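What I learned from a story of 353 words

In January I finished a very short story. It has 353 words with the title included, and it is the first thing I have written directly in English without making a version in my own language before. I want to write down how it went, for myself, and perhaps also for other people who write in a language they learned at school.

The story is about a woman who goes back to a ferry to look for a glove. She has the other glove in her pocket the whole time. There is not much more to it. I started it on the bus to Laxdal, where I go for work, and the first version was more than double the size. It had a brother in it, and a dog, and a long paragraph about the smell of diesel. I liked the paragraph about diesel very much. It is gone now.

When I write in my own language I hear immediately if a sentence is old-fashioned or too sweet. In English I do not hear it. I can see that the grammar is correct, but I do not know if a person would say it. So I have made a habit of reading everything aloud in the kitchen, and when my mouth stops, I put a line under the word. In this story my mouth stopped at "nevertheless", at "whilst" and at "she was overcome". I changed all of them. "Whilst" I had from a very old textbook, and I was a little sad to let it go.

Prepositions are the worst. Is the glove on the ferry or in the ferry? I asked the dictionary, I asked a forum, and I received both answers with good arguments. In the end I let her look "under the seats" and the problem was solved. I think many of my better sentences have come about like this, as a way to walk around a hole in the road.

Then the question of where to send it. I had a list of 20 magazines that take flash fiction from writers outside the English-speaking countries and do not ask for a reading fee. I made the list over a long time, in a notebook, with the opening dates in pencil, as they change so often. Some of the magazines had already closed. One had turned into a page that sells shoes.

I chose Mukari first. I had read three of their issues and I liked that the stories were allowed to be quiet. Their guidelines are also written in a friendly way, and they say clearly what they want: one file, no name in the file, no illustrations, a cover letter of two sentences. I spent an entire evening on the two sentences. The first draft of my cover letter explained that English is not my first language and asked them to excuse mistakes. I took it out. If there is a mistake, they will find it, and if there is none, why should I point to it?

They promise an answer in 45 days. I looked in my mailbox much more than I should have. The answer came on the last day, late in the evening, and it was a no. It was a polite no, with one line that was clearly written by a human being – they said the ending arrived one sentence too late.

I was annoyed for the evening. Then I put my thumb over the last sentence on the screen and read the story again, and they were right. The last sentence explained why she did not want to find the glove. The sentence before it had her sitting down by the window when the ferry was already leaving. Of course it should end there! I do not understand how I could read it aloud so many times and not notice.

(This is why the final version has fewer words than the title of this post says. I have kept the old number because it is the one I carried in my head all winter.)

The shorter version went to Hundance, and they have it now. Hundance is a small place that makes one printed booklet for every season, folded and stapled, and they read very slowly. Their page says not to ask, so I do not ask. If they say no, I have the next name on the list ready with a pencil mark beside it.

I have collected six rejections altogether since I began to send things out, if I include the poems. Before, I kept them in a folder with a rather dramatic name. Now they are in the same folder as the drafts, and I prefer it. When I open a draft I see right away what somebody thought of it, and sometimes there is a useful word in there. Two of the six are the same letter with a different title put in. One says "we enjoyed spending time with this", a phrase I had to read several times to find out if it was good news.

A reader of this blog wrote to me and asked if it would be easier to write in my own language and pay for a translation. Easier, probably yes. But I notice that I am braver in English. The words have no family history for me. I can write "mother" and it is only a word with six letters, and in my own language it is a whole house with the lights on. For some texts I need the house. For the glove I needed the six letters.

I am now working on a second one, also short, about a man who repairs umbrellas. So far it has a beginning I like and a middle that I do not. The man talks too much. I have tried to give his lines to the customer, and then the customer talks too much, so the fault may be with me. I will take it with me on the bus next week and see what happens between here and Laxdal.
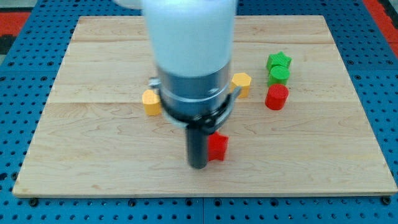 Posted on 16/04/2025 by Notent
Filed under: writing, flash fiction, English

Notent writes short stories and some poems, in two languages, mostly on buses. Comments are open for two weeks after each post, and corrections of my English are always welcome.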